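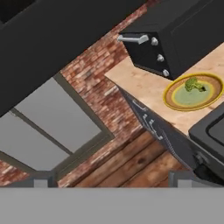 Back to Cooking at Home

I ate lunch out nearly every day last winter, and in September I finally added up what it cost. I stopped adding at 3,000 dollars. So I am cooking again, mostly soup and beans.

The first week was dull. I made lentils on Sunday night and had them until Friday, and by then I was putting hot sauce on everything. Ilaria told me to freeze half of each batch and cook 2 different things a week. That helped a lot. I now have bean soup and a tomato rice dish in the freezer, in old yogurt tubs with tape on the lids.

The bean soup is my mother's, more or less. Onion, carrot, celery, a can of white beans, a piece of cheese rind if there is one. She used dried beans and soaked them overnight. I keep forgetting to do that.

Bread is still a problem. The bakery in Gadley closes at 2 and I get off work at five. Obinna says his no-knead loaf is easy, and he is bringing me the recipe next week. I still need to buy flour and a pot with a lid that fits.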